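Section 4: Teaching the Mutau to tidy chairs

Read this section before you promise anyone a tidy dining room. The Mutau can push a chair back under a table. It does so slowly, and it has views about which chair.

## 4.1 Before you start

1. Clear the floor of cables, socks and pets. The arm will not go round them.
2. Decide where each chair should end up and mark the spot with the paper dots from the box. Use one dot per leg.
3. Put the base in **Park** and wait for the green light.
4. Open the Kalico app, choose **Rooms**, then **Furniture**, and give each chair a name. Names longer than 14 letters are accepted and then forgotten.

> **Note:** Bindu Shetty, who wrote the first version of this guide, timed herself putting a set of dining chairs straight. She was done before the app had finished loading. We have asked her to stop timing things.

## 4.2 First push

1. Close both fingers fully. A closed gripper pushes; an open one pinches, and upholstery remembers being pinched.
2. Set **Force** to 3. The scale goes up to 10, for reasons known to the sales team.
3. Bring the gripper up to the chair at a low corner of the seat. Padded corners forgive a poor aim.
4. Press **Touch**. The arm stops at first contact and waits for you.
5. Press **Nudge**. Repeat until the chair is on its dots or you have lost interest.

> **Caution:** Do not nudge a chair across the join between tile and wood. The feet may catch, and the arm takes this as a request to try harder.

> **Caution:** Stools with thin metal legs are not supported in this release. The Mutau sees the gap between the legs and believes it is a way through. Support is planned for June, which is what we said about the curtains.

## 4.3 If it goes wrong

- **The arm stops and blinks amber.** It has lost the chair. Shiny floors and bright windows both do this. Draw the curtains yourself (see above).
- **The chair turns but does not move.** You are too far to one side. Back off a hand's width and try nearer the middle.
- **The wrong chair moves.** Check the names in Kalico. Narayanan Annamalai on our support desk suggests not calling them all "chair".
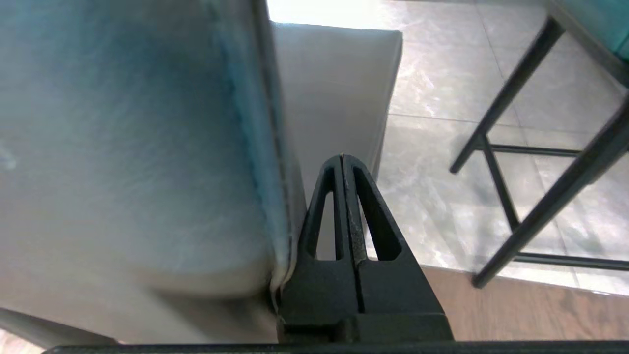 Once a chair has reached its dots, press **Save** before you touch anything else. The Mutau keeps only the last saved run for each name, and moving the base clears any that you haven't saved. To run the job again, choose the chair's name and press **Go**, then stay in the room until the arm has folded itself away.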